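Does Wood Really Come From Where the Label Says?
by Kojo Abubakari 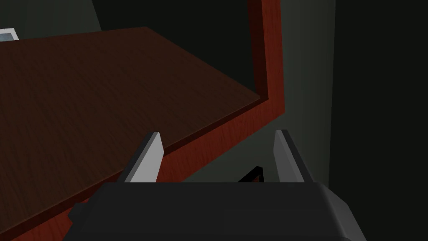

Why you should ask questions about wood

Grown-ups love to say things like "They don't make tables like they used to" and "This is real mahogany." Maybe so. But how do they know? Most people who say "mahogany" mean "brown and a bit red." Lots of things are brown and a bit red. So is a brick.

Let's look at some things people say about wood and see if they hold up.

Claim one: "You can tell a wood by its color"

I don't buy this one. Wood can be stained. A stain is a colored liquid that soaks into the surface, and it can make pale pine look dark as chocolate. Sunlight changes wood too. Cherry gets darker after it has been in a bright room for a while, and walnut often gets lighter. Color is a clue, but a weak one.

Claim two: "The lines tell you how old the tree was"

This one is half right. In many trees you can count the rings on a stump. A ring has a light part, which grew fast in spring, and a dark part, which grew more slowly in summer. One light part and one dark part usually make one year.

But a tabletop is not a stump. Boards are mostly cut along the length of the trunk, so the rings turn into stripes and long pointed loops. We call that pattern the grain. You could count the stripes all afternoon and still not know how old the tree was, as a lot of the tree went into somebody else's table.

And some trees in hot, wet places don't make clear rings at all. If there isn't much of a cold or dry season, the tree may not slow down enough to leave a line.

Claim three: "Hardwood is hard and softwood is soft"

Wrong, or at least sloppy. Hardwood comes from trees like oak and maple, which have flowers and usually broad leaves. Softwood comes mostly from trees with cones, like pine. Balsa is so light that people build model planes from it, and you can dent it with your thumbnail. Guess what? Balsa is a hardwood.

Claim four: "It's an antique, it says so"

My aunt has a chest with 1807 carved inside the lid. She is very proud of it. I looked at the screws. They all had a cross-shaped slot, and that kind of screw wasn't sold until the 1900s. Could somebody have fixed an old chest with new screws? Yes. Could somebody have carved an old date on a new chest? Also yes. A number on a lid doesn't prove much. We still don't know, and my aunt has stopped asking me.

Things to try at home (ask first)

Find a wooden table or shelf. Look at the grain on top, then look at the end of the board. On solid wood, the lines on top should match up with the lines on the end. If the top has a pretty pattern and the end looks like pressed crumbs, you have found a thin sheet glued over something cheaper. That sheet is called veneer.

Look for the same pattern showing up twice. Two patches of real grain are almost never exactly alike. A printed pattern repeats.

Don't scratch anything to see what's underneath. I did that once, and it was a long evening.

Words to know

Grain: the pattern of lines in a piece of wood.
Stain: a liquid that changes the color of wood.
Veneer: a thin sheet of wood glued over another material.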